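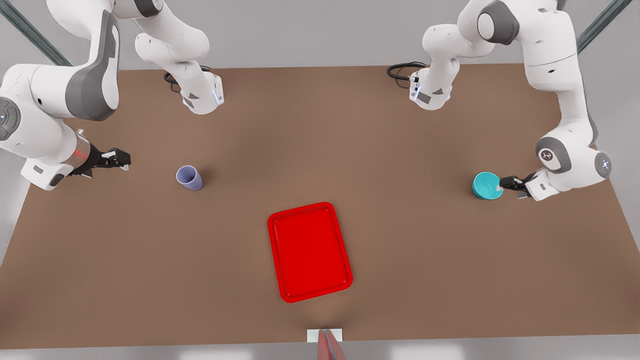

Arnik small-batch grinder line: progress report, November

Prepared by Jamie Bunting for Anikó Juhász

Hello Anikó,

It's been a great stretch, and I'm glad to have real numbers for you this time. The first run of the two-chamber herb grinder is finished. We planned for 2000 units and 1087 have already gone out to shops, most of them in Vanuston, with reorders from the two smallest accounts, which I did not see coming!

The new lid magnet is the change people mention most. The old one let go if you carried the grinder in a bag, and we had a sad little pile of returns to prove it. Since the switch, returns for loose lids have stopped. The threads are smoother too (Rutora recut the tooling at no charge, and I've thanked them more than once).
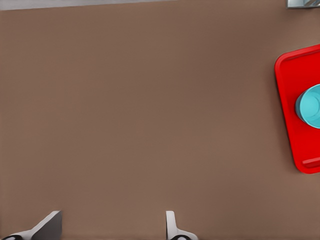

Money next. The grant has covered tooling, the first metal order and the sample packs. We have $2660 left, and I'd like to put it toward the pollen screen. Right now the mesh is pressed in and can't be swapped. A screw-in ring would let customers replace it on their own, and Butt has quoted us a price that fits with a bit left over for printing new inserts.

Two things are behind. The matte green finish still chips at the rim, so I've held it back and we're shipping black and silver only. The rolling tray that was meant to go with the grinder is waiting on a corrected drawing, my fault, and it's on my desk this week.

Coming up: 20 test grinders with the screw-in ring go to shop staff, who are wonderfully blunt, and I'll send you their comments as they come in. If you're happy with the screen plan, a quick yes by email is all I need to place the order with Butt.

Thank you for backing this. It's a lot of fun to work on.

Jamie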